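Print this page | E-mail this page

Tracing a Wrist-to-Bowl Collision in Simulation
July – by Florin Stoica

The arm goes for the counter beside a bowl, and the planner stops with a contact fault. In Trorberg the usual cause is the wrist cap, which sits lower than the fingers suggest. 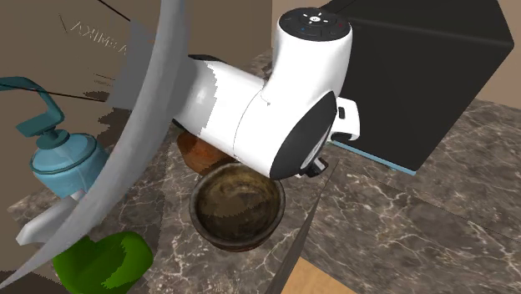
Step 1. Freeze the fault
Open the log and find the first contact entry. Ours was at step 1,383. Later entries are knock-on errors.

Step 2. Check the wrist shape
Turn on the collision overlay. If only the fingers are outlined, the wrist has no shape and the planner ignores it. Add a cylinder with 10 mm of padding.

Step 3. Raise the approach
Set the pre-grasp height to 28 mm above the rim – measure from the rim, not the counter. Tilt the wrist away from the bowl if the arm has room.

Step 4. Rerun
Use 18 seeds. Any contact on the wrist link is a fail. Do not raise the force limit to clear it.

Comments (2)

Filip: Padding fixed mine, but planning takes nearly twice as long.

Brelcombe: Does the cylinder need to cover the bracket too?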